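Talk notes: Setting a plain table with cloth and plate
Speaker: Graciela Cabral
Evening course, Laur, January

Start at 6. Wait until people have a seat, then say hello and thank Ridwan Kusuma for the invitation.

First part: the cloth

Tell them how I began. When I moved to Estow I had one box for the kitchen, and inside were two napkins from my aunt. I used them every day and I learned more from them than from any book.

Say that dark gray is a good color for a beginner. It makes a light plate look clean, and small stains do not shout. A check pattern with thin pale lines helps also, because the lines show you if the cloth is straight.
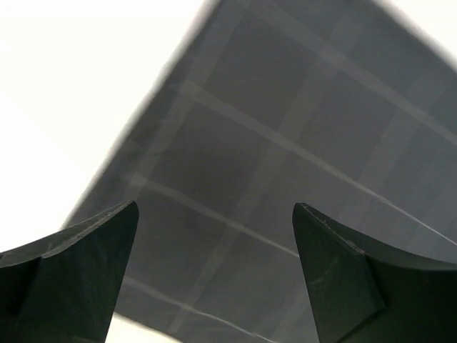 Ask who irons napkins at home. Usually a few hands go up. I iron mine only for guests. For normal days I pull the cloth with two hands when it is still a little damp, and I leave it over the back of a chair.

Pass the two sample cloths from Munell to the first row. Ask them to feel the corner, where the hem is thick. Do not forget to collect them again, last time I went home with one.

Second part: the plate

Speak slowly here. People like to choose a plate and a cloth which both have much pattern, and then the eye is tired. If the plate has a big flower, like a chrysanthemum, let the cloth be quiet. A brown rim with a cream middle goes well with gray.
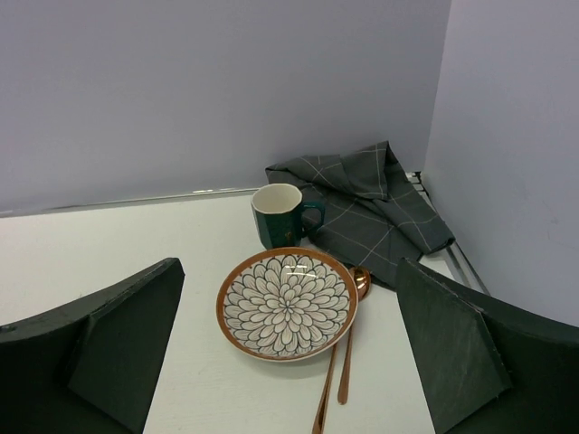

Prices, if somebody asks: at the Lemolen market I paid 350 for one plate, and in the shop the similar one was 743. I do not say the shop is wrong, only that it is good to walk a little.

Mention the rim. Soup needs a deep plate, but for bread, fruit or a small cake a shallow dish is enough.

Third part: laying it down

Spread the napkin flat first. Look at the corners, and if one is lifted or bunched, take this corner and pull it gently to the outside. Do not push from the middle, it makes new folds. Keep the plate to the side until you are happy with the cloth. 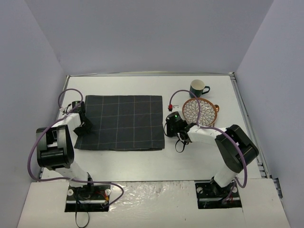

Practice in pairs

Each pair takes one cloth and one plate. Change after the first try. I walk between the tables and help.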